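Getting Marks Off a Tabletop Without Making It Worse

Posted 5/6/19

I love a table that gets used. Homework, bread dough, glue, the cat, taxes — ours sees all of it, and it has the streaks to prove it! So many of you wrote in after the February page on chair legs to ask about scuffs and pencil marks on light-colored tops that I've pulled everything I know into one place. Most of this takes a few minutes and things you already own.

Find out what you're dealing with first

Rub a clean fingertip across the mark. If you feel nothing, it is probably sitting on top of the finish and you have a very good chance. If your nail drops into a groove, you have a scratch, and cleaning will only take out the dirt that has settled into it (that alone can make a big difference, so do it anyway).

Then check what the top is made of. Look at the underside and along the edge. On solid wood the grain carries on around the edge and shows up again underneath. On laminate the pattern is a printed layer, and once you sand through that there's no getting it back. If you can't tell, treat it as laminate.

Pencil

Start with a white vinyl eraser, the soft kind sold for drafting. Pink erasers can leave a smear of their own, and old hard ones will scratch. Short strokes, light pressure, brush away the crumbs, look again. I keep one in the kitchen drawer for nothing but this and I use it constantly.

Whatever the eraser leaves, go over with a damp cloth and one drop of dish soap. Wipe with plain water after that and dry it right away.

Black scuffs

Rubber feet, shoe soles and tool handles all leave the same kind of gray-black streak. Try these in order and stop as soon as one works:

Dry microfiber cloth, rubbed briskly. You'd be amazed how often this is enough.

Damp cloth with dish soap.

A paste of baking soda and water, thin as pancake batter, on a fingertip wrapped in cloth. Ten seconds, wipe, look.

Rubbing alcohol on a cotton swab, on laminate only. Keep it well away from shellac or lacquer, where it can soften the finish.

Maricel Enriquez wrote to recommend a melamine sponge, the white foam block kind. It does work, and fast! But it's a very fine abrasive, and on a glossy top it will leave a dull patch that you'll see every time the light hits it. If you use one, wet it well and go easy.

Scratches in laminate

You can't sand these out. Clean the groove with soapy water and an old soft toothbrush, let it dry overnight, and then color it with a furniture marker one shade lighter than you think you need. Dab it on and wipe off the extra at once. You can always add a second coat, and a mark that's too dark bothers the eye a lot more than one that's too pale.

For honey and maple tones I mix two markers on a scrap of wax paper and put the color on with a toothpick. Fiddly, but so satisfying.

Scratches in real wood

If the wood has an oil finish, go along the grain with 400 grit paper, a few gentle passes, and wipe off the dust. Follow with 1,000 grit and then a thin coat of the same oil. If it has varnish on it, don't sand one spot by itself. Use a wax stick in a matching color, warm it in your hand, press it into the scratch and buff it flat with a piece of an old T-shirt.

Looking for what you missed

Overhead lights are terrible for this. The glare washes right over the finish and hides everything underneath. Switch them off, hold a flashlight low at the edge of the table and crouch down so you're looking across the surface — every smudge jumps out. Check the corners too, they get bumped and greasy and most of us wipe right past them.

Keeping it nice

Felt pads under anything that gets dragged. A cutting mat for crafts. Scrap paper under homework, at least two sheets, so a hard-pressed pencil doesn't dent the top. And wipe with a cloth that's barely damp, following the grain, at the end of the day.

Next time: sticky drawer runners, which Gerardo Caputo has been asking for very patiently.

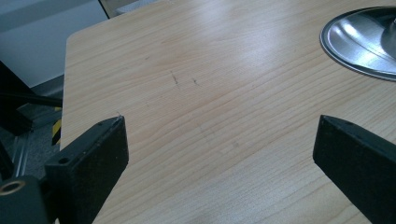

Two small dark marks on a light wood-grain top. Try the eraser first.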